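## 4. Getting the water softener going

Right, you've got the Drumdale plumbed in and nothing is dripping on your socks. I've set up plenty of these now, and this is the bit people rush. Give yourself an hour and put the kettle on first (you won't have soft water for a while, so it may as well be the old stuff).

1. Check the bypass valve is set to **Bypass**. The handle should sit across the pipe.
2. Lift the lid and pour in the salt tablets up to the moulded line. Don't heap them - the lid needs to shut flat.
3. Plug in. The display shows 412 for a few seconds, then the clock. That's only the version number, so don't go looking it up in the fault list like I did!
4. Set the clock with the two arrows, then hold **Set** until it beeps.
5. Key in your water hardness. In Murkgate I use 27, but your supplier's website will have your own figure.
6. Turn the valve slowly to **Service** and wait until the hissing stops.
7. Start a manual rinse. It takes 60 minutes and you can't hurry it.

**Caution:** never use rock salt or table salt. It turns to sludge in the bottom, and you'll be scooping it out with a jug.

Once the rinse is done, run the cold kitchen tap until it's clear, then wash a few everyday things and let them drain without wiping. Plastic cups are good for this, as chalky spots show up nicely on the darker ones.

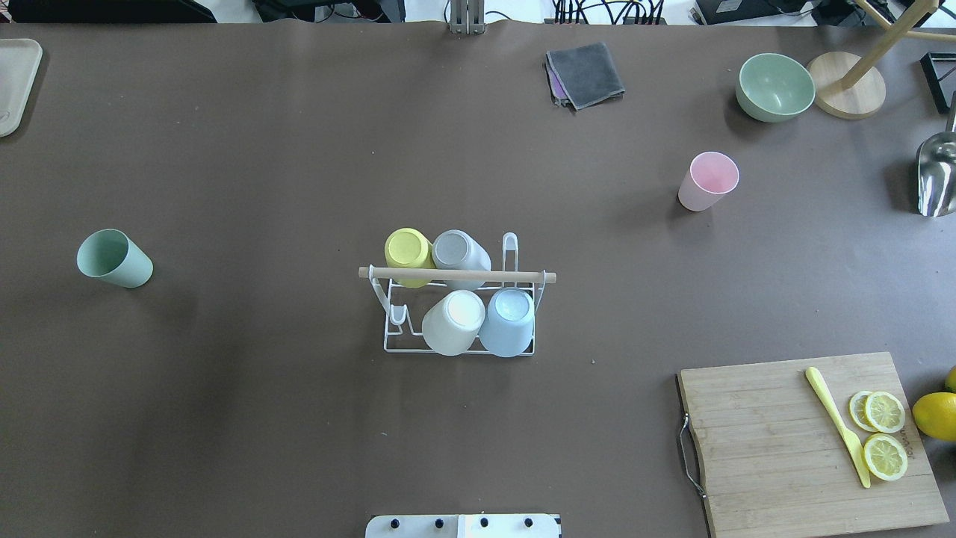
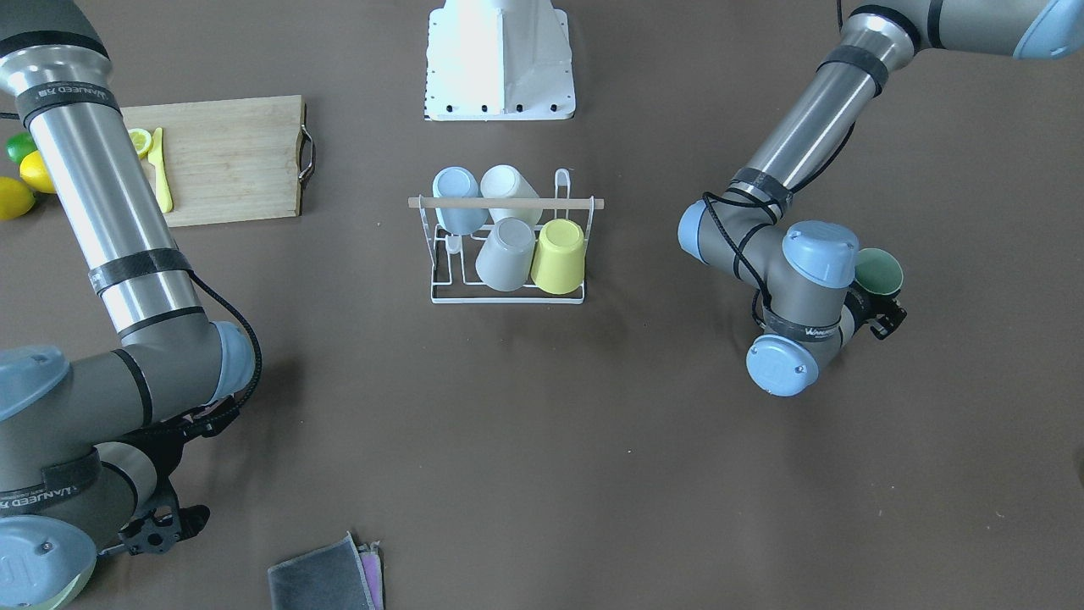

*Four cups upside down on a white wire rack.*

8. If you still get spots, raise the hardness setting by one and leave it a week. My neighbour Lajos Mészáros went up by five in one go and got through salt at a shocking rate.
9. Write the date of your first fill inside the lid.

**Note:** keep one tap on the hard supply for drinking if you can. Section 5 covers fitting the Brillard branch kit, and which washers to throw away.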